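Sunbridge Changes Bedding Layers and Garment Handling in Furnished Units

6 December 2021

Sunbridge, which lets furnished apartments by the month, has finished revising the way beds are made up in its building on Udasard Street. The new setup went into the first units in October and now covers all 31 apartments. It replaces a single heavy comforter with three separate layers, each washed on its own schedule.

The layers are a white top sheet, a beige duvet and a white textured throw. The sheet is folded back at the head. The duvet covers the middle of the mattress and hangs over the sides. The throw runs the full width across the foot and drops over the near edge.

Meenakshi Suvarna, operations manager at Sunbridge, said the old comforters were too bulky for the washers in the building and had to be sent out. Turnaround was slow, and a spare had to be held for every bed. The duvet has a removable cover that goes through a standard load. The throw fits in the same machine and can be changed alone.

"Most of the wear is at the foot of the bed," Suvarna said. "People sit there to put on shoes, they set bags there, they drop clothes there. We wanted a piece in that spot that comes off in one motion and doesn't drag the rest of the bed with it."

The textiles come from Jaunzems, a regional linen supplier. Heino Paulauskas, who handles the account, said the looped surface of the throw was picked over a flat weave after wash tests. The flat weave samples showed creases after drying and needed pressing. The looped samples did not. Both were run through 50 cycles, and shrinkage was measured along the long side after each tenth cycle. Paulauskas said the looped fabric lost less length, although it picks up lint from dark clothing and has to be shaken out before washing.

The beds themselves are unchanged. They are low wooden platform beds installed when the building was refitted. Because the platforms sit close to the floor, staff have asked for a shorter drop on the throw. A corner that hangs too far collects dust and bunches when the bed is made in a hurry. The next order will be cut narrower at the hem side. The sheet and duvet sizes stay as they are.

A second part of the revision deals with clothing left on beds. Sunbridge cleans occupied units every 14 days, and cleaners often find garments lying on the covers. Under the earlier instructions, clothing was moved to a chair and the bed was made under it. Residents complained that items were hard to find afterward, or came back folded with the wrong things.
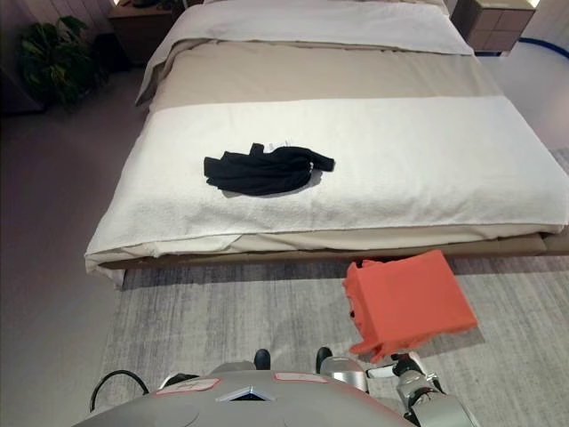 The new instructions treat a garment on the throw as the resident's and not as laundry. It is lifted, shaken once, folded with the sleeves in, and put back on the foot of the bed after the layers are straightened. Dark items are checked for lint. A tag that sticks out is tucked in. Nothing goes into a drawer or a hamper unless the resident has asked for it in writing.

Ieva Navickas, who trains the cleaning crew, said the order of work matters more than the fold. The garment comes off first, then the throw, and the duvet is pulled level before anything goes back. The rug beside the bed is vacuumed last, along with the bare floor next to it, so that lint from the throw is picked up in the same pass. Navickas puts the time for one bed at some 30 seconds longer than under the old routine.

Omid Jalali, a resident since the spring, said he had noticed the lighter duvet before he noticed anything else. He would like a second throw in the closet for winter. Sunbridge said extra throws can be requested at the front desk and are delivered with the next cleaning.

Used comforters in good condition are being held in storage until the end of the heating season. Suvarna said the company will then decide whether to sell them or keep a small number for residents who prefer a heavier cover. A similar change is planned for the Tiko building once its laundry room has been rewired.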